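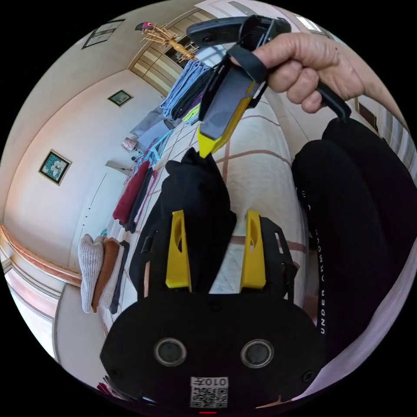

A reader in Saithong wrote to us in July to ask why a robot can weld a car but cannot put away a school jumper. Her brother had told her that robots would do all the housework by now, and she wanted to know if he was right.

He was not. A car door is stiff. It has the same shape every time, and it arrives in the same place. Cloth bends wherever you touch it. Pick up a T-shirt by the sleeve and the rest hangs down in folds that the machine has not met before.

A machine that folds has three jobs. It must find an edge, grip it without taking the layer below, and move it to the right spot. People do this partly by feel. Many robots have cameras but very little sense of touch. 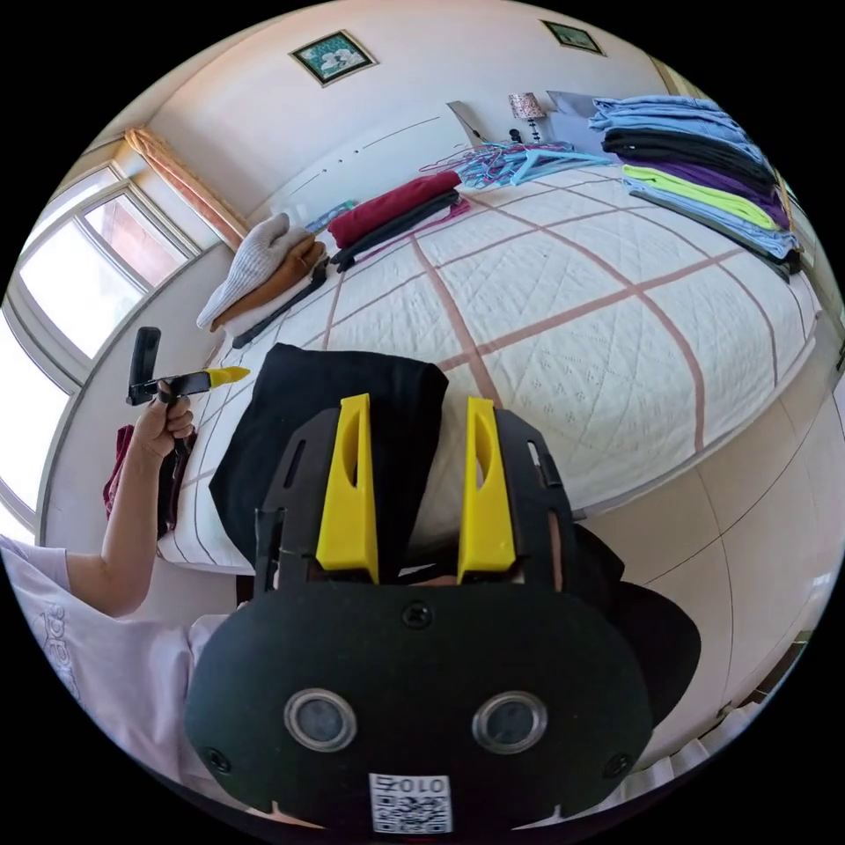
Dark clothes are harder still. Folds in black cloth make faint shadows, so a camera may not see where one layer stops and the next begins.

The Alero test uses 100 items of clothing. The Tuvus machine folded 80 of them properly and needed 270 seconds for the slowest, a hooded top. Towels were the easiest. Shop-floor folding is a little simpler, as the clothes are often all one kind — a stack of new shirts, for instance.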